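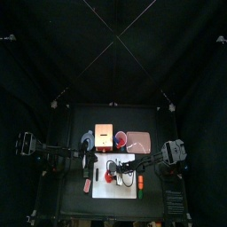
Where should everyday items go on a small kitchen table?

Along the back edge, within easy reach, with the middle left open for the job you are doing.

The Back Row: Planning a Small Kitchen Table
Lý, Clirkthorpe College, Home and Interiors 2528
Final project report, submitted June 18, 2020

Background

I got interested in small worktops in February, when I moved into a student apartment in Nildale with a kitchen you can cross in two steps. The only counter is taken up by the stove and the sink, so all the chopping, homework, and toast happens on one table. I love that table! It is also where my groceries, mail, and clean dishes end up, and by dinner there is hardly a place left to put a plate.

The course asked for a 100 point project on a storage or layout problem at home, and mine was sitting right in front of me. I wanted to find out if changing where things stand (without buying any shelves or bins) would make a small table nicer to use.

What I read and drew first

I started with the layout unit from the course binder and a set of worksheets called Plornico, which our department uses for drawing rooms to scale. The worksheets assume a counter 600 millimeters deep, and my table is nearly square, so I had to redraw the grid. That took a whole evening but I ended up with a much better sense of how far I really reach when I cook.

My drawings came down to two plans. In the scattered plan, things stay where they were last used. In the back row plan, anything that stands up goes in a line along the far side, and flat things like a sheet or a cutting board get the open part of the table.

I picked ordinary things of different shapes: a bottle, a cup, a bowl, a board, and a few toys, which belong on the list because anyone who cooks with kids nearby knows toys arrive on the table sooner or later. My favorite item in the whole project is the pale blue bottle. It is so easy to spot against a dark background that I began using it as the marker for the back row when I sketched new versions.

How I compared the plans

I used each plan for an equal number of meals and kept a diary. For every meal I wrote down the following:

- what I had to move before I could start
- anything I knocked or had to reach over
- how long it took to clear up afterward
- one sentence on how it felt

The last line was my instructor's idea, and it turned out to be the part I reread the most. Clearing up was timed with the clock on the stove, so those numbers are only to the minute.
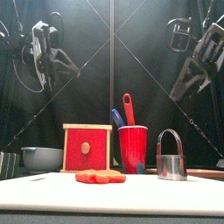

4. RESULTS AND DISCUSSION

A red cup and a gray bowl behave very differently in a row, even though both of them just hold things. The cup is narrow and I could slide it along to make room. A bowl wants more space at the rim than at the foot, so in my drawings I always gave it too little, and I had to go back and draw the circles again from the top – a mistake I am glad I made early.

The white cutting board was the big surprise for me. On a dark table it works like a border, and in the back row plan I found myself lining things up with its far edge without thinking about it. Over the meals in my diary the scattered plan cost me 44 extra minutes of clearing up, most of it from moving the same few things twice.

Toys were harder. They fit in the row fine, but they do not stay there, and my younger cousins had their own views on layout. I would try a separate spot for them next time, maybe at one end.

I also want to repeat the diary with someone left-handed. All my notes put the bottle where my right hand likes it, and I only noticed when I was typing them up.

References: Home and Interiors 2528 course binder, unit on layout; Plornico worksheets, room planning set.

© 2020 Clirkthorpe College Student Projects | Contact the department office | Back to top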